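Badden District denies rumors of chemical leak after odor reports on east side

Air readings stayed within normal limits, district says; source traced to compost yard

BADDEN, 08/01/2023 - The Badden Air Quality District said today that there was no chemical leak at the Tirska solvent plant and that the strong odor reported across the east side of town came from a compost yard off Mill Road.

The district received 1,558 calls and online reports over two days from residents who described a sour or rotten smell. Many callers said they had read on social media that a storage tank at the plant had failed and that an evacuation order was being prepared. Both claims are false. No tank failed, and no evacuation order was drafted or discussed.

"We understand why people were worried. The smell was strong and it hung around overnight," said Naa Sowah, director of the district. "Our inspectors were inside the plant within hours of the first calls. They checked the tanks, the transfer lines and the vents and found no release."

Inspectors also took air samples at seven locations, including the elementary school on Canal Street, the bus depot and the east side fire station. The samples were tested for solvents, ammonia, hydrogen sulfide and fine particles. Solvent levels were the same as those normally recorded in town. Hydrogen sulfide was detected at two of the locations, both downwind of the compost yard, at levels that can be smelled but are below the state health limit.

The yard is run by Bonsu Organics and takes in yard trimmings and food scraps from Badden and neighboring towns. Managers told the district that several large piles had become waterlogged after heavy rain and were turned all at once when the ground dried out enough for loaders to get in. Turning wet piles releases gas that has built up inside them. Light winds and a layer of warm air above the valley then kept the odor close to the ground.

"We should have turned those piles in smaller sections and we should have called the district before we started," said Yaa Bonsu, general manager of Bonsu Organics. "We have stopped turning until the remaining material is drained and covered."

The district has issued the yard a notice of violation for failing to follow its odor control plan. The notice requires the company to cover the wet piles with finished compost or wood chips, to dig a drainage channel along the north fence, and to turn material only when the wind is out of the west. The company may also face a fine of up to $2,000. A decision on the fine will be made after a follow-up inspection.

Residents on Mill Road and the streets next to it may still notice an odor in the early morning while the remaining piles are being covered. The district expects it to fade as that work goes on. People with asthma or other breathing conditions who are bothered by the smell should keep windows closed until the air clears and should call their doctor if they have symptoms.

The district has also received questions about dust on cars and window sills. Dust samples collected on the east side were mostly soil, pollen and plant fiber. They can be cleaned up in the usual way, with a damp cloth or a brush, and no special disposal is needed.

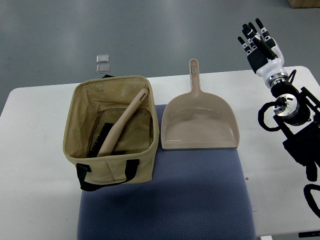 A hand brush in an open fabric storage bag.

Korkor Amegashie, who heads the district's monitoring section, said the fixed monitor at the fire station did not record any unusual reading for fine particles during the two days. Hourly data from that station is posted on the district's website, and the lab results from the portable samplers will be added once they have been through a second review.

The district will place an additional hydrogen sulfide monitor at the corner of Mill Road and Canal Street. The unit, supplied by Verkeo, will send readings every hour and will stay in place at least until next May. The readings will be public.

Plant manager Mawuli Quaye said operations at Tirska continued normally throughout the period. "We opened the gates to the inspectors and gave them our tank logs and alarm records," Quaye said. "There was nothing in them out of the ordinary."

Badden emergency services asked residents to rely on official channels for evacuation information. Any evacuation order in the town would be sent by text alert and announced on local radio - it would not appear first in a neighborhood group or a forwarded message. Calls about the rumor tied up the emergency line for part of the first evening, and dispatchers had to move callers to the non-emergency number.

"If you see smoke, if someone is hurt or if you can't breathe, call the emergency line," said Etornam Agbeko, the town's emergency coordinator. "If you smell something and want it looked into, call the air district. They have people on duty at night."

Odor complaints can be made by phone or through the report form on the district's website. Callers are asked to give the nearest street corner, the time they noticed the smell, how long it lasted and what it was like. Names and phone numbers are optional, but an inspector can only call back if a number is left.

About the Badden Air Quality District
The district issues air permits, inspects permitted sites and runs the public air monitoring network for the town of Badden and the surrounding valley.

Media contact: Public Information Office, Badden Air Quality District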